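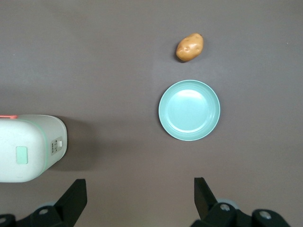 The Case Against the Meal Box

Every January the flyers come back. This year mine was from Liller, which now delivers all over Coladville and promises four dinners a week with "zero waste and zero stress." I signed up for 8 weeks. I have doubts about both zeros.

Start with waste. The pitch is that you get exactly what you need, down to the last potato. Fine, but I already know how to buy one potato. They sell them loose at Murín, on the corner, and they don't come with an ice pack.

Then there's the money. I spent 450 dollars over those two months on food for one person, and I still went to the store for milk, coffee and bread. Ctibor Sýkora, who writes the household column for this site, thinks that's fair because the boxes keep people from ordering takeout. Maybe. I ordered takeout twice anyway, both times on nights when the recipe had eleven steps.

The company says a box can save a family up to 2,000 dollars a year. Compared to what? I asked and got a coupon.

I'll grant that I learned to cook fennel. I could have learned it from a library book. What bothers me is the idea that planning dinner is a problem so hard that a warehouse in Dositz has to solve it for us. My grandmother planned dinner while doing the laundry.

I canceled last week. It took three phone calls.

Si-eun Baek
February 22, 2023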